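Bench notebook, Khattak cell, February, 7:20 pm

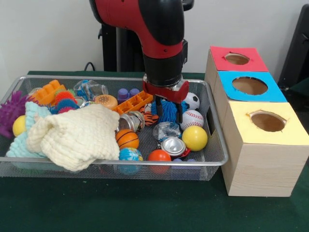

Mixed tray, arm on the blue stringy ball. Three boxes at right, yellow one nearest.

OK, writing this up while I still remember what I decided, because the house rules for the pick bench have gotten sloppy and I'm as guilty as anyone (more, probably!).

First thing: speed. The Ikard checklist says 400 mm/s max whenever a person can reach the table, and I've been treating that as a suggestion on the travel moves. No more. I put the cap back in the controller config tonight so it's there at startup, and if you want it higher you have to go in, change it, and write your initials in this book next to the change. I know the long move back from the boxes feels like it takes forever. Get a coffee.

Second, soft stuff. We had a long argument over whether the knitted cloths belong in the same tray as the balls and cans. I say yes, they're what makes the pile interesting, but the rule needs to say what happens when a pick drags a cloth along with it. My proposal: if there's anything hanging from the fingers besides the target, stop, open over the tray, log it as a double, and go again. Don't reach in and tug! I caught myself doing exactly that last month with the arm still enabled, and I was pretty annoyed with myself.

Crushed cans: gloves for resetting, please. The edges are nasty. Same goes for pulling stuff out of the bottom of the mesh.

Boxes. The Nistville people mark their box positions with tape and check them before every batch, and we should just copy that. Right now we line them up by eye, and somebody leans on the table and then we wonder why the drops are off. Tape before the next batch. Check every 20 picks, write it down even if nothing moved.

Logging: a miss is a miss. If the fingers close and the thing slides out, that's a line in the log, same as a good one. I found gaps in the numbering before 828 and I'm fairly sure that's us skipping the embarrassing ones.

Still open: does the Foltness form want the e-stop test per shift or per power-up? I read it twice and can't tell. Doing both until I hear back.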